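Hostedell (novel)

Hostedell is a novel by the Finnish-born writer Iida Nieminen, first published in English by Gruvard. It follows a sixteen-year-old girl, Casta, who spends a summer working in her aunt's guesthouse and comes to understand that she is attracted to women. The book is usually shelved as young adult fiction, although Nieminen has said she wrote it without an age group in mind. It was her second novel and the first to be translated.

Plot

Casta arrives at Hostedell, a lakeside village with one shop and one bus a day, after her parents separate. Her aunt gives her the laundry and the breakfast shift. For the first third of the book little happens apart from work, and many of the chapters are named after the room being cleaned.

In June a ferry worker's daughter, Kuusisto – always called by her last name – begins delivering bread to the guesthouse. The two girls become friends, fall out over a borrowed bicycle, and make up. Casta writes letters to her father about Kuusisto and doesn't send them. The letters are printed in full between chapters and grow shorter as the summer goes on; the last is a single line.

The aunt finds the letters in the closing chapters. She returns them without comment, and the novel ends on the bus, with Casta reading the first one again.
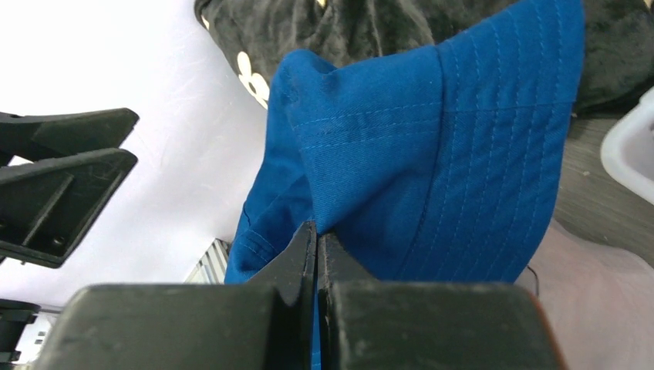
Blue cotton bucket hat with rows of stitching on the brim.

Background and publication

Nieminen began the book as a set of linked short stories, one for each guest room. Her editor, Joonas Halonen, suggested dropping the guests' own stories and keeping the girl who cleaned up after them. The finished text has 51 chapters, some less than a page long. Two of the dropped stories later appeared separately in magazines.

The English translation is by Sinéad Cullinane, who kept the Finnish names for food and household items and left out a glossary. The first printing was 3110 copies. It sold out in May, and a paperback followed with a new afterword by the translator.

A German edition was prepared by Malte Kuhlmann. It restores a chapter cut from the original, in which Casta telephones home from the village shop. Cullinane's translation doesn't include this chapter, so the numbering of the two editions differs from chapter 4 onward.

Style

The novel is told in the present tense, in the first person, with no quotation marks. Dialogue runs on within the paragraph, and it is sometimes unclear whether Casta has said a thing aloud or only thought it. The word "gay" appears once, spoken by a guest. Casta doesn't use a name for herself at any point.

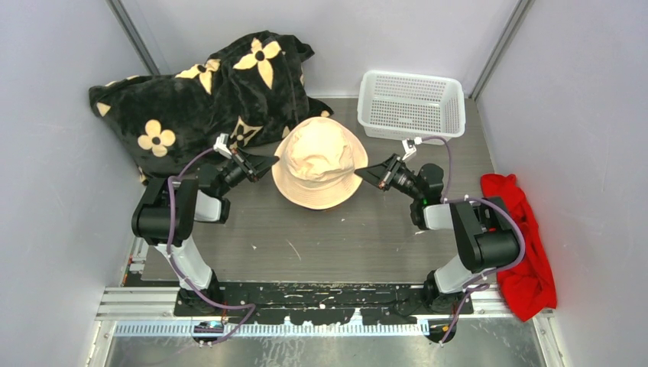

Vol. 4, p. 1143

Reception

Early reviews were mostly favorable. Critics praised the letters and the treatment of the aunt, while several found the opening chapters slow. In a long essay on coming-out fiction, the critic Randa Farah argued that the book belongs with novels about work as much as with novels about first love, pointing out that Casta is paid on the first page and on nearly the last. Farah was less convinced by the quarrel over the bicycle, which she called "a plot borrowed along with it."

Some teachers have used the book in high school classes, generally paired with a second novel. A study guide issued by Gruvard contains discussion topics and a map of the village drawn by the author.

Adaptation

A stage version for four actors was written by Halonen after he left publishing. The letters are read from the side of the stage by the actor who plays the father. It runs for 80 minutes without an intermission, and the part of Kuusisto has no lines until the second half.

See also

Coming-of-age story
Epistolary novel
Finnish literature in translation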